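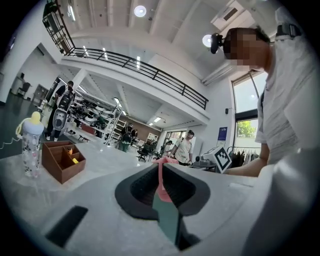 Fulgencio Robles
Columnist, church governance and safeguarding

When the diocese of Lonisow suspended a parish administrator in August, the public notice ran to 40 words. It gave his name, the parish and the date on which the suspension took effect. It left out who had made the decision, under which rule, who would carry out the inquiry and when anyone would hear more. I have read the notice many times and still cannot tell whether the inquiry is an internal one.

My argument is a narrow one. A suspension notice is a procedural document and should be written to a fixed form. At present each diocese in the region writes its own, usually in a hurry, and the wording depends on whoever is in the office that morning. The Mudbridge notice last year called the measure "leave". The Herside notice called it "stepping back from ministry for a time". Both men had been barred from parish premises by written order. A parishioner reading the two texts side by side would have assumed one was ill and the other tired.

The usual defence of vague wording is that it protects the accused person, who has not been found to have done anything. I take this seriously. A suspension is a neutral act, and the notice should say so in its first line. Vagueness does the opposite of protecting him. In Mudbridge the parish filled the gap within a day, and the version going round the car park concerned money, which had never been alleged. A plain statement that a complaint had been received, that it related to conduct and that it had been passed to the police would have been less damaging to him than the rumour.

A fixed form needs five entries: the measure imposed, the authority that imposed it, the general category of the complaint, the body now handling it and the date of the next public update. The last is the one most often missing. Herside issued its second statement 335 days after its first. People in the parish had by then stopped asking, and several had stopped attending.

Pacita Sarmiento, who drafted the reporting rules used in the El Khatib schools trust, put a different objection to me. Fixed update dates, she said, produce empty updates. She is right that many would say only that the matter continues. I think an empty update has some value all the same, in that it shows the file is open and that a named office is answerable for it. The trust itself publishes one every eight weeks.

Cost is not a serious obstacle. The form fits on one side of paper. What it requires is agreement between the dioceses that local discretion over wording should end, and the bishops have so far declined to put the matter on their agenda.

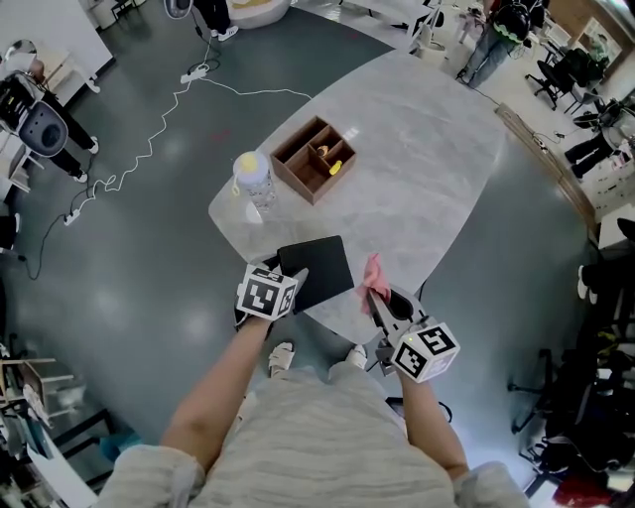
Should a notice name the person before the police have decided whether to charge?

Only where the person holds a public role in the parish and his absence would be noticed at once. In other cases the notice can give the post and the parish and leave the name out until a charge is brought or the inquiry reports.

I would add one condition on timing. The person who made the complaint should see the notice before it is read out in church. In Lonisow the text was read at the morning service and the complainant's family heard it from the third row. The diocese has since apologised to them by letter. The letter does not say whether the practice will change.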